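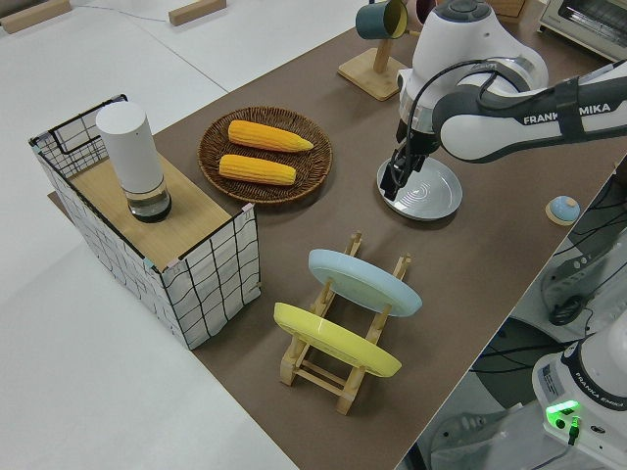 Rekcombe Opens Shared Kitchen for Residents

2019-12-13

The Rekcombe Housing Association has opened a shared kitchen on the ground floor of its Nuchit building, giving tenants of the 264 apartments there a place to cook and eat together. The room replaces a storage area that had been closed to residents since August.

The kitchen was fitted out at a cost of $3,000, paid from the association's fund for common areas. The sum covered shelving, tableware and small kitchen items. The stove and sink were moved from a former staff kitchen in the same building and did not have to be bought.

Tableware has been kept simple. Plates in gray, blue and yellow are for everyday use and are to be returned to the wooden dish rack after washing. Mugs hang on a stand near the back of the table. A woven tray is set aside for fresh produce such as corn, and a white basket with a black grid pattern holds items that residents use while cooking. Residents are asked to leave these pieces in the kitchen and not to take them upstairs.

The plates and mugs were supplied by Hornetti, a housewares store two streets from the building. Shelving was installed by Zustonex, the contractor that also maintains the laundry room and the bicycle storage area.

The kitchen may be used free of charge by all tenants and their guests. Groups of up to 40 people can reserve the room for family meals or meetings by signing the book at the front office. Reservations are limited to one evening per household each month. Individual residents do not need to reserve and may use the kitchen whenever it is not booked.

Users are expected to wash and put away all dishes before leaving. Food left in the room overnight will be discarded. Broken plates or mugs should be reported to the front office so that they can be replaced - there is no charge for ordinary breakage.

The association asked tenants for their views before work began and received more than 616 comments across its buildings. A larger table and longer evening hours were the most frequent requests. The evening hours have been extended to 10 p.m. for a trial period, and the request for a larger table will be considered with next year's budget.

Keys are available at the front office during regular business hours. Tenants must show their building card when signing for a key.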